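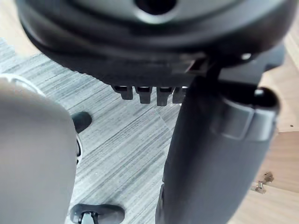 Sneha Rawat told the public meeting in Major Hall that she had bought onions by weight at the Dritisgate wholesale market for most of her working life and had never once seen a scale being checked. Several stallholders objected to the remark. Aranka Magyar, who became head of the Rorevar District Office of Trade Measurement in February, did not.

"She was describing what she had seen, and our records support her," Ms. Magyar said when we spoke in October 2023. "The district had the legal power to test every scale in that market. For long periods it used the power only when a buyer complained."

The office has since moved to scheduled testing. Every scale used for trade at Dritisgate must now be presented to an inspector each year, tested against reference weights, and sealed. The register for the market stands at 976 scales, from the counter models used by spice dealers to the floor platforms in the potato and cabbage rows. A scale without a current seal may not be used to set a price, although it may remain on the premises.

Ms. Magyar was careful to separate the new schedule from any suggestion of widespread cheating. Most of the scales that failed the first round, she said, were worn or badly placed. A platform standing on a sloping floor will read wrong however good its parts are, and much of the floor in the older rows slopes toward the drains.

"An error in the buyer's favor is still an error," she said. "We found traders who had been giving away produce and did not know it. They were quite pleased to see us, once the test was finished."

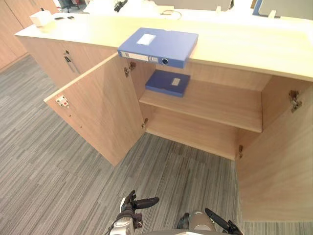
The schedule divides the market into four sections, each tested in its own part of the year. Traders receive written notice with a date and a testing point, and heavy platforms are tested where they stand. Counter scales are carried to a bench near the east gate. Testing begins before the market opens, a change made at the traders' request after the first section lost most of a Saturday's business to the line at the bench.

Asked whether the office had planned poorly, Ms. Magyar agreed that it had. The opening hours of the bench had been copied from the district's fuel pump program, in which inspectors travel to each station and the customer hardly notices them. A produce market does the larger part of its selling before nine in the morning. "We ought to have asked," she said. "The traders told us in very clear terms, and the hours were changed the following week."

The fee has been the more lasting dispute. Testing and sealing a counter scale costs the trader a fixed sum, and a floor platform costs more. Traders who use several scales pay for each one. The association of leaseholders has argued that the fee should be covered by the rent, which already includes a charge for market services. Ms. Magyar's answer is that the rent goes to the market company and the testing is done by the district, and that the two accounts cannot be joined without a change in the district ordinance.

"I have no objection to that change being discussed," she said. "It isn't for this office to decide. What I can say is that the fee pays for the inspector's time and the seal. There is nothing in it for the general fund."

She confirmed that traders with a single counter scale may ask to pay in two parts. The form is available at the market office and at the district counter, and it does not ask for a reason.

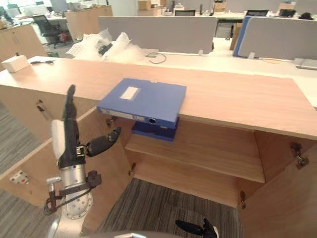 *Blue document box on an office cabinet.*

Repairs are handled separately. The office tests scales but does not adjust them, and a trader whose scale fails has 11 working days to have it repaired or withdrawn. Groltix, the repair firm that rents a workshop outside the south fence, does most of this work, and its nearness to the market has led to talk of a private arrangement. Ms. Magyar rejected this firmly. Any licensed repairer may be used, she said, and the notice given to a trader after a failed test carries the full list in alphabetical order.

Teemu Tuominen, the senior inspector for the market, joined the conversation for this part of it. He said that inspectors are not permitted to recommend a repairer, even when asked directly, and that they are asked nearly every day.

"I tell them to read the list," Mr. Tuominen said. "They say, yes, but which one would you use? And I tell them again to read the list. It can be a long conversation."

He also addressed the matter of hanging scales, which are common among the fish sellers. Under the district's rules a hanging scale may be used for trade if its dial can be read by the buyer from the normal standing position. Many at Dritisgate are hung too high or turned toward the seller. The scale may be perfectly accurate, he said, and the trader will still be told to move it. Five such notices were issued in the first section alone — all of them were complied with, and none led to a penalty.

On penalties in general, Ms. Magyar said the office prefers to give notice first. A broken or altered seal is treated differently and goes straight to a hearing. Traders have the right to bring a representative, to see the inspector's written results before the hearing, and to ask for a second test by an inspector who did not carry out the first. 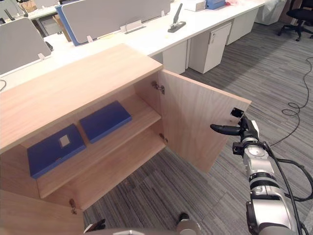
*Two blue folders on a cabinet shelf.*

Buyers, too, have some part in the plan. The market company has agreed to place a check scale in Major Hall, where anyone may weigh a purchase without charge. Jinfeng Fang, who manages the hall for the company, said the position near the main doors had been chosen over a place beside the cash machines, where the floor was found to be uneven. The check scale will be tested on the same terms as any other and will carry the same seal.

A buyer who finds a difference should keep the goods and the receipt together and report to the market office on the same day. Ms. Magyar asked that people not return to the stall to argue before doing so. An inspector can test the scale in question the same morning if one is on duty, and by the next trading day in any case.

Whether the schedule will be extended to the smaller neighborhood markets has not been settled. The office has asked for two more inspectors, and the request will be heard with the rest of the district budget. "If we get one, we will begin with the markets that sell meat," Ms. Magyar said. "If we get none, we will keep to Dritisgate and answer complaints from the others, as we do at present."

Results for the first section may be read at the district counter during normal hours. Copies are available on written request.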